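Costume shop staff try out gripper tools

2 min read | 12 shares

The folding table at Greston costume rental has a new routine. Staff now handle returned outfits with hand-held grippers, recording the moves a robot will need to learn. 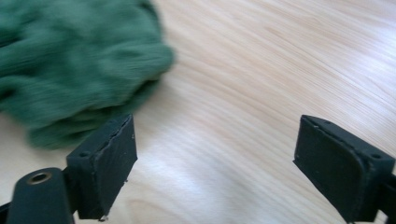
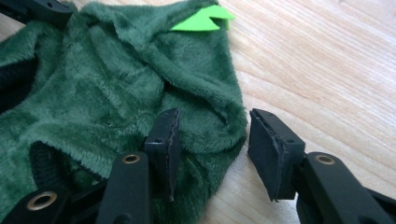
Sandra Dunmore spent years sorting returns and now coaches the trainees — and she loves it! "My hands know this stuff," she said. Two coworkers join her Saturday.

40 comments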